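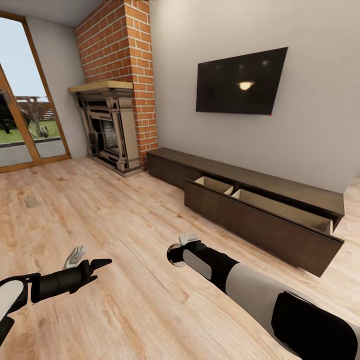

**Figure 1.** Living room with wooden floor and media console.

## 3.2 Twins and doubles in the Dranby corpus

The corpus has 1132 fantasy novels, and in 608 of them the main character meets a double. We read the first 40 pages of each such book and noted who speaks first at the meeting. In the Pralov cycle it is always the double – the heroine stays silent until she learns its name. The Dutovley books do the opposite, and the double there speaks only in dreams.

Three novels did not fit our scheme. In these the twin is known from letters only, so we coded the first letter as the meeting. Zacharias Press printed two of them in a shortened form, and for these we used the full text of the first edition.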